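Apr 26, 2018

Plate coating trial, batch 11, notes so far.

Okville stock arrived in the same cartons as last time, sleeves intact. I pulled 5 plates from the middle of a sleeve and left the top and bottom ones alone, as those pick up marks in transit. Conditioned them overnight in the cabinet. Consuelo Ayala did the weighing and entered it under job 724. The weights are close together and I see no reason to redo them.

Strebel wax went on with the foam roller, 2 coats, light. The second coat dragged a bit near the rim. Kirano emulsion was thinner than I remember from September and soaked straight in. Might be the colour of the base playing tricks, but it looked patchy to me under the lamp. Checked the drum label and it is the same grade. Will ring them.

Uncoated plates are molded pulp, off-white, matte, with a wide flared rim. 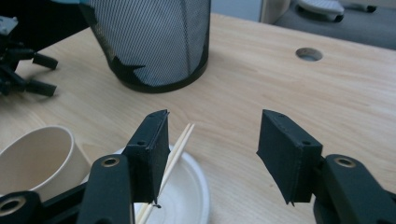
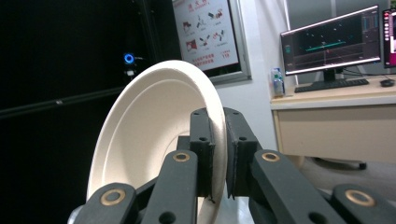

Oil test next. Canola at room temperature, a spoonful in the centre of the base ring, paper towel underneath. Uncoated control went through first, as expected. Strebel held up to the end of lunch with no spotting on the towel. Kirano showed a faint grey ring on the underside, well inside the rim. Not a fail by the Plangate sheet, which only asks for no transfer to the towel, but I wouldn't want to sell it for fish and chips.

Hot water still to do. The kettle in the wet lab trips the breaker if the oven is on, so do it before the drying run.

Other things:

Scale drifted again. Zero it between plates, and keep the lid shut.

Foam rollers are nearly gone. Order the short-nap ones, the long ones leave fibres.

Consuelo wants the rim bend test moved ahead of the soak. Fine by me, but the form needs changing so the columns match.

Leftover Strebel is in the tin on the lower shelf, lid taped. Stir before using.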